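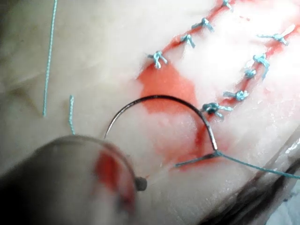 Why braided line keeps slipping, and what I changed

A braid is a set of filaments woven around each other under tension. It bends easily, takes dye well and holds a knot that a single filament of the same thickness would let go. The cost is surface texture. Every crossing is a small ridge, and ridges catch on whatever they are pulled through.

I do bookbinding repairs in the evenings, mostly ledgers, and I switched from waxed linen to a braided polyester in January. The first spool was Graka, the second Tevent. Both are sold on 200 meter spools and both behaved badly in the same place: the kettle stitch, where the line has to pass under the previous section and lock.

The fault was mine. I had been cutting working lengths long enough to sew a full ledger of 28 sections without a join. By the end, the last part of the line had been dragged through paper dozens of times and the surface had gone fuzzy. Fuzzy line grips early, so the stitch feels tight before it has seated.

Current settings, for my own reference as much as anyone's:

Working length: one arm span, joined with a weaver's knot inside the fold.
Wax: two passes over the block, then once through a folded cloth.
Needle: curved for the spine, straight for everything else.
Tail: 4 centimeters, trimmed after the glue is dry.

The Broltance wax is harder than the Căpraru and leaves less residue on the paper — I have gone back to it.

Next job is an account book with a detached spine and two loose sections.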